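March, quarter past six, kitchen table

Back from Broltlow with a stiff thumb. They've moved us over to the training work for good now, or for good until somebody changes the rota again. Two of us in a bedroom for the whole shift, picking things up and putting them down with the hand grippers so that Truva can learn to tidy. I used to clean rooms in this building. Now I untidy one and tidy it again, and a screen tells me my score.

201 pickups today. The target on the wall says 1,267 for the month, and I would like to meet whoever settled on the seven.

Karim Benmoussa came up from Trostismont at lunch with his slides. Same talk as in the winter. The machine takes the dull part and we keep the interesting part. I asked him which part of a bed with rubbish on it was the interesting one and he said that was a good question, wrote it down, and went on to the next slide. He did say hours won't be cut before the summer. He didn't say what happens after it, and I noticed that no one else asked either. We all went for the sandwiches.

What bothers me is how slow I've become. I can clear a bed in two minutes with my own hands, bag in one, the other grabbing. With the gripper you line up, you open, you close, and you wait. They say go at a natural pace. I don't have a natural pace with a pair of jaws on the end of my arm. The drink cartons are my least favorite, so of course there was a strawberry one this afternoon. 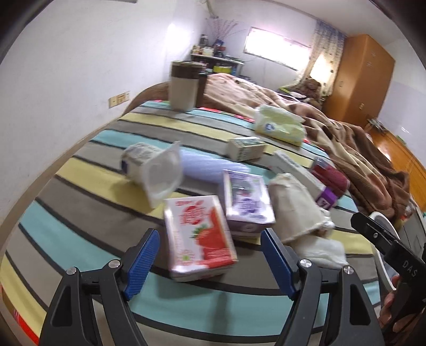 Yasmine Belkadi thinks I'm being unfair, and that six months of this is kinder on the back than six months of mattresses, which I couldn't argue with at the time. She'd take it over the old job any day, she told me, and if Truva ends up doing the beds then good luck to it.

Maybe. My back is fine. I still want the summer answer in writing. Must ask Liu for a copy of the new contract before the end of the month, and buy tape for the thumb.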